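Shipping a Household Abroad: What the Volume Survey Decides

By Shivam Lodhi
26 November 2024

The price of an international move is set before a single carton is taped. It is set by the volume survey, in which an estimator goes through the home and assigns a cubic figure to each item. Weight matters for air freight. For sea freight, space is what the customer buys.

Two methods are in common use. In a shared container, the shipment is crated and loaded with other people's goods, and the customer pays for the space the crates occupy. In a sole-use container, the customer pays for the whole box, full or not. The point at which one becomes cheaper than the other varies by route, and a good estimator will quote both without being asked.

Oğuzhan Karabulut, who prices household moves at Skavard, puts most disputes down to items left out of the survey. Attics, sheds and balconies are the usual places. One of his February files was surveyed at 12 cubic meters and went over by 3 on packing day. The extra space was charged at the contract rate — the customer had signed for that on the second page.
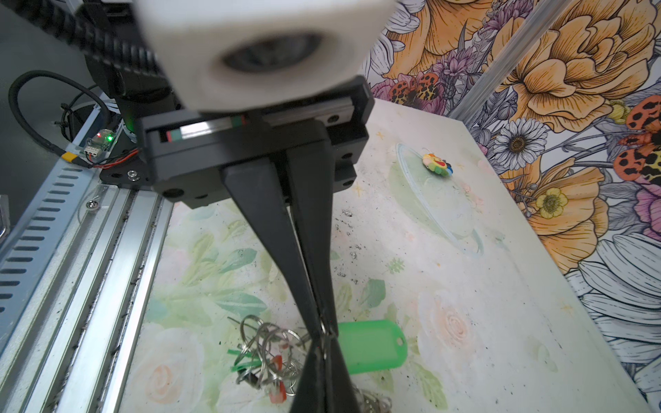
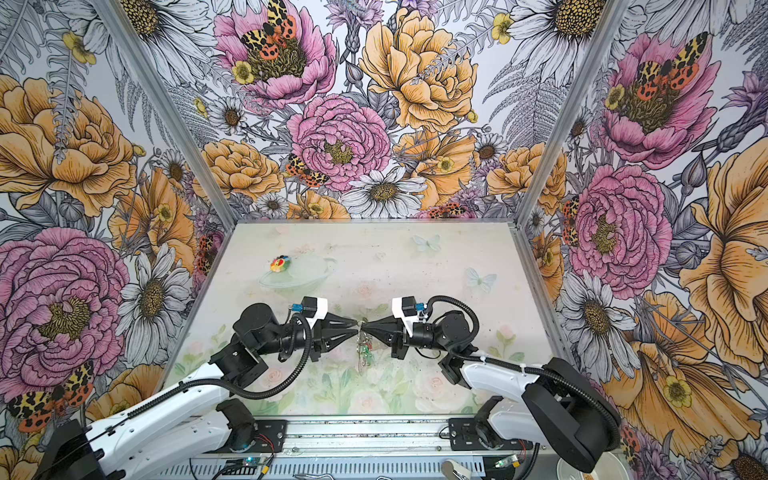
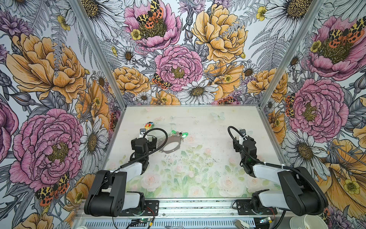 Tabletop workspace with floral surfaces.

Insurance is a separate purchase. Carrier liability is usually limited by weight, so a light and costly item is poorly protected by it. Full-value cover requires an itemized list with replacement prices at the destination, and cartons packed by the owner are often excluded from breakage claims.

Transit time should be read as port to port unless the quote says otherwise. A recent Skavard shipment spent 59 days between ports and took 80 from door to door. The difference was customs clearance, unpacking of the shared container and a wait for a delivery slot. Storage charges can begin during this period, and the quote should state who pays them and from which day.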